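Stilstead hearing notes -- read me first

Last touched Friday, December 22, 2017

Hi! I put this folder together after I got my second hearing aid and couldn't find my own settings anywhere. It's a log of how well I could follow speech in different rooms, with the aids on and off, plus the little script I use to turn the log into charts.

What's in it

log.csv has one row per listening session, up to 300 of them. The columns are room, program, volume step, which ear, and a score from me. The rooms are my kitchen, the Stenlow library and the bus to Iltden (the bus is awful, you'll see it in the scores).
charts.py reads the log and draws one chart per room. You need Python 3.
old/ is the stuff from before my refit. Don't mix it with the new rows -- the volume steps were numbered differently back then.

Scores

I go from 0 to 3. Zero means I caught nothing useful, 3 means I could chat along without asking anyone to repeat. It's all my own judgment, so please don't use it to pick a setting for somebody else's ears! Your audiologist is the one for that.

Known problems

Left ear rows are missing for two weeks while that aid was in for repair. A blank score means I forgot, so skip those rows and don't read them as zero.
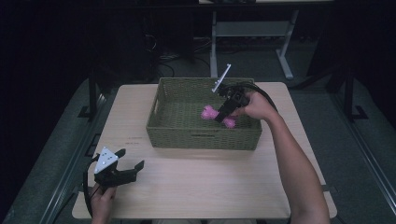
One reader wrote in that the battery column would be more use with the date of each change, and wanted to know if a weak battery could be dragging down the evening scores. Good question. I'm adding the dates in January, starting with the new rows.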